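Subject: Re: Veltness produce share, change of pickup hours

> Members have asked whether the June hours at the Kiltine site will continue
> through the summer, and whether unclaimed shares may be held overnight.

The Kiltine site will keep its June hours until further notice. Shares not collected by closing will be held for 16 hours and then passed to the Bedeo pantry.
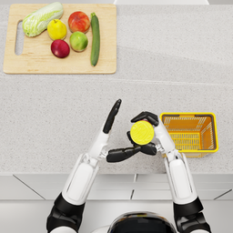

Households wishing to move to the Chae site should reply to this list by Tuesday, July 1, 2025. Chae has 12 places open. Requests received after that date will go on the waiting list.

Veltness Produce Share
Member Services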